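Repair evening at Orakzai hall is back, and bigger
October 14, 2024

The Grakano repair evenings are running again after the summer break, and what a start it was! The doors had hardly opened before the tea queue met the toaster queue in the corridor, and from then on it was lamps, radios, hairdryers and one very old sewing machine until well past closing time.

İlker Akgül set the evenings up with little more than a borrowed table and his own toolbox. He spent the whole of August ringing round for spare parts and people to fit them, and it has paid off. There are now 20 regular menders on the list, from a retired clockmaker to two sixth formers who are very good with headphones -- and a good deal more patient than most of us.

"I love it when somebody comes in with a carrier bag and a long face," İlker said. "They've usually been told to buy a new one. Then they sit down, take the back off with us, and they want to know what every bit does."

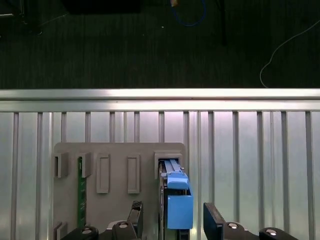 The sewing machine belonged to a lady from Pisteck who had kept it under the stairs for years because the pedal stuck. It needed a clean, a drop of oil and a new belt, and she hemmed a tea towel on it before she went home (the towel is now hanging in the hall kitchen). A kitchen radio took much longer. Three people had a go at it, the fault was a cracked joint by the volume knob, and there was a proper cheer when the cricket came through.

Not everything could be saved. A bread maker went home in the same state it arrived, and a hand mixer has been kept for its parts, with its owner's blessing. İlker writes all of it down in the repair book, which goes right back to the first evening. Entry 1005 went in just before the lights were switched off, a bedside lamp with a new switch. He is hoping to reach 2000 and has already promised a cake when it happens.

There is good news on the money side too. Arkon, the hardware shop on the corner, is giving the group fuses, screws and solder for the whole winter, so repairs will stay free. People are welcome to put something in the tin for the tea and the heating, but there is no charge at the door and there won't be one.

The sewing corner is also growing, with a second table for zips, buttons and torn linings. If you have good scissors you no longer use, please bring them along, as the ones in the drawer would struggle with butter.

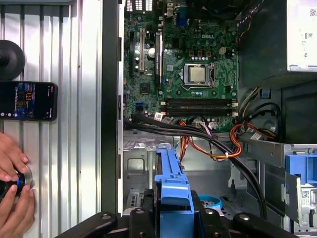 Do I need to book a place?
Small things can be brought along on the night and are seen in the order they arrive. For anything heavy, or anything you can't carry up the front steps, leave a note at the hall first so a table can be kept for you by the side door.

Please bring the plug, lead or charger that goes with your item, and the instructions if they are still in a drawer somewhere. The next evening starts at the usual time and there will be soup!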